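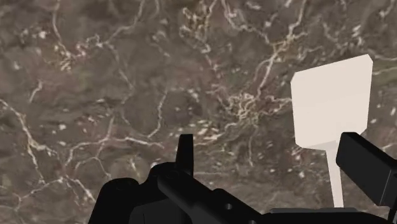 Fidelina Apaza: I keep getting demos where the spatula is in the gripper by the end but the path there is a mess. Do you keep those or chuck them?

Chuck them, Fidelina, or at least put them in a separate folder! I kept every wobbly one in my first batch for the Florley kitchen and the arm learned my dithering beautifully. A learner copies the hesitations along with the good bits, so if you stopped halfway to think, it will happily stop halfway too. That question set me off writing down all my simulated-kitchen tips, and I had a lovely time doing it.

Rehearse before you record. Do the move 5 times with recording off, until your hands are bored with it. Your first recorded go will be so much smoother.

Pick your grasp and stick to it for a batch. Handle grasps in one, grasps near the head in another. You can mix them later on purpose, with labels – sorting them out afterwards is miserable (ask me how I spent November).

Shuffle the counter. Turn the spatula, slide the tea towel along, swap what's nearby. Small changes in angle matter more than I'd ever have guessed, and it's good fun finding layouts that make you reach differently. 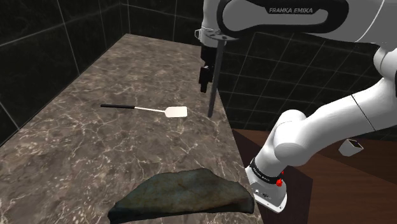

Spatula and folded cloth on the marble, gripper lowered.

Busy stone is worth the bother, too. My early sets used a plain grey benchtop and the policy went to pieces the moment I switched to veined marble. Now I change the surface colour and pattern between batches, and keep a few with pale utensils on dark stone and a few with dark ones.

Look through the wrist view as well as the wide one before you save. A run can look perfect from across the room while the handle sits crooked between the fingers.

Name your files like you label your freezer tubs: task, layout, batch, keep or toss. I have 946 runs in the Asirden folder and can find any of them before the kettle boils.

Save your failures if they end in a proper recovery. A fumble followed by a tidy second try is gold! I have 73 of those and I'd happily record more. 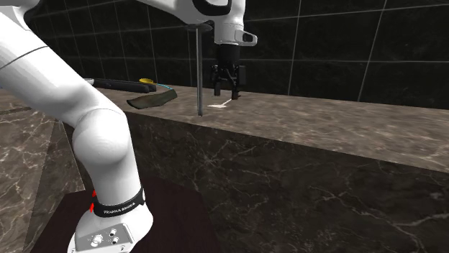
Another reader wondered whether to reset the whole counter between runs or only the item being moved. I reset the lot whenever I start a new layout, and only the moved item within a batch. It's quicker, and the bits left alone make it easy to compare runs side by side.

If you're short on time, do 2 short sessions, one after breakfast and one after tea. My late-night runs are always the wobbly ones, and I'd love to hear if yours are too.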